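읽는 시간 4분
카테고리: 일상 > 정리와 살림

공유 작업실 컵 정리

작업실에 컵이 너무 많아졌다. 8월 들어 사람이 늘면서 각자 하나씩 들고 온 것이 그대로 쌓였고, 싱크대 옆 선반은 두 겹으로 겹쳐 놓아야 겨우 들어가는 상태였다. 안쪽에 있는 컵을 꺼내려면 앞줄을 전부 빼야 한다. 그래서 다들 앞줄에 있는 것만 쓰고, 뒷줄은 먼지가 앉았다.

금요일 오후에 시간이 나서 정리를 했다. 원래는 선반만 닦을 생각이었는데 컵을 꺼내고 나니 도로 넣기가 싫었다. 전부 탁자로 옮기고 하나씩 보면서 나눴다. 손잡이에 금이 간 것, 안쪽에 커피 물이 들어서 안 지워지는 것, 주인이 누구인지 아는 것, 모르는 것. 금이 간 것은 신문지에 싸서 버렸다. 커피 물이 든 것은 베이킹소다를 푼 따뜻한 물에 담가 두었다가 문질렀더니 대부분 지워졌다. 하나는 끝까지 안 지워져서 연필꽂이로 쓰기로 했다.

주인을 모르는 컵이 문제였다. 작년에 나간 사람 것도 있고, 행사 때 받아 온 것도 있다. 단체방에 사진을 올리고 금요일 저녁까지 답이 없으면 공용으로 돌리겠다고 썼다. 콰메 것인 줄 알았던 컵은 코조 단콰(Kojo Dankwa) 씨 것이었다. 본인도 잊고 있었다고 한다. 르와지(Lwazi Shezi) 씨는 자기 컵이 없어진 줄 알고 새로 샀는데 뒷줄에서 나왔다. 새로 산 것을 공용으로 내놓겠다고 해서 받았다.

바구니도 이번에 바꿨다. 전에는 철망으로 된 건조대를 썼는데, 다리 쪽에 녹이 올라와서 행주에 자꾸 묻었다. 녹 제거제를 발라 보고 사포로 밀어도 봤지만 한 달을 못 갔다. 이번에는 플라스틱으로 된 것을 쓰기로 했다. 옆에 구멍이 길쭉하게 나 있는 모양이라 바람이 통하고, 가벼워서 통째로 들고 싱크대까지 갈 수 있다. 흰색이라 때가 보이는 것도 나는 괜찮다고 생각한다. 때가 보여야 닦게 된다.

대리석 무늬 탁자에 바구니를 올려 두고, 자주 쓰는 컵은 그 앞에 바로 내놓는 식으로 해 봤다. 회색빛이 도는 베이지색 머그와 그보다 작은 흰 컵이다.

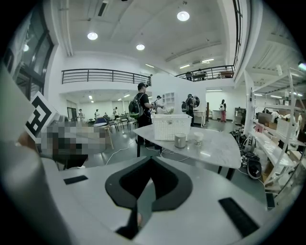
글쓴이 | 작업실 살림 담당

머그는 물이나 차를 마실 때 쓰고, 작은 컵은 커피를 조금만 마실 때 쓴다. 나는 커피를 한 번에 많이 마시면 저녁에 잠을 못 자기 때문에 작은 쪽을 더 자주 집는다. 용량을 재 보지는 않았다. 전에 쓰던 큰 머그는 400ml 정도 들어가는 것이었는데, 늘 반쯤 남기고 식은 것을 버렸다. 큰 머그는 집으로 가져갔다.

탁자를 컵 두는 곳으로 쓰는 것에 대해서는 의견이 갈렸다. 회의할 때 걸리적거린다는 말이 있었고, 싱크대까지 안 가도 되니 편하다는 말도 있었다. 일단 바구니를 탁자 한쪽에만 두고, 회의가 있는 날은 회의를 잡은 사람이 통째로 옮기기로 했다. 옮길 자리는 벽 쪽 흰 수납장 위다. 수납장 위에 있던 우편물과 택배 송장은 서랍으로 넣었다.

탁자 상판은 생각보다 자국이 잘 보인다. 무늬가 있어서 안 보일 줄 알았는데 물이 마른 동그란 자국은 옆에서 빛을 받으면 그대로 드러난다. 컵 받침을 살까 하다가 얇은 행주를 접어서 쓰고 있다. 행주는 하루에 한 번 바꾼다. 세제는 Levlow에서 나온 것을 쓰다가 향이 강하다는 사람이 있어서 Prellel 무향으로 바꿨다. 거품은 덜 나지만 닦이는 것은 비슷하다. 헹구는 시간은 무향 쪽이 짧다.

남은 일은 바닥 전선이다. 탁자 아래와 주변으로 흰 전선이 지나가는데, 바구니를 들고 다니게 되니 전보다 신경이 쓰인다. 바닥이 회색이라 흰 선이 눈에 띄기는 하지만, 두 손으로 바구니를 들면 발밑이 안 보인다. 전선 덮개를 알아봤더니 바닥에 붙이는 것과 그냥 얹는 것이 있었다. 붙이는 것은 떼어 낼 때 자국이 남는다는 후기가 많아서 얹는 것으로 할 생각이다. 길이를 재야 하는데 줄자가 안 보인다. 공구함에 넣어 둔 것을 누가 쓰고 다른 데 둔 모양이다.

벽의 흰 칸 선반도 손을 봐야 한다. 칸이 작아서 컵을 넣기에는 애매하고, 티백이나 설탕처럼 작은 것을 두면 맞을 것 같다. 지금 티백은 종류별로 상자째 쌓아 두고 있는데, 상자가 반 이상 빈 것도 그대로 자리를 차지한다. 상자를 없애고 작은 통에 옮겨 담으면 자리가 반으로 줄 것이다. 통은 집에 있는 잼 병을 씻어서 가져오려고 한다. 라벨이 안 떨어지는 것이 두 개 있어서 식용유를 발라 하룻밤 두었다.

뒷벽의 진회색 선반은 이번에 건드리지 않았다. 거기는 각자 자리가 정해져 있어서 내가 마음대로 옮기면 곤란하다. 다만 개인 컵을 따로 두고 싶은 사람은 그 선반의 자기 자리에 두기로 했다. 공용 바구니에 들어온 컵은 누구나 쓸 수 있는 것으로 본다. 이 규칙은 종이에 적어서 싱크대 위에 붙였다. 글씨가 작다고 해서 한 번 다시 썼다.

컵은 쓴 사람이 씻어서 바구니에 엎어 놓는다. 마지막에 나가는 사람은 바구니 밑에 고인 물을 한 번 닦는다. 씻어 놓기만 하고 물을 안 닦으면 탁자에 바구니 모양대로 자국이 남는다. 월말에 한 번 더 바구니를 비우고 안쪽 모서리를 솔로 닦을 예정이다. 솔은 칫솔을 쓰면 된다.

다음에는 냉장고를 할 것이다. 문 쪽 칸에 소스가 너무 많다.

태그: 컵정리, 공유작업실, 건조바구니, 탕비실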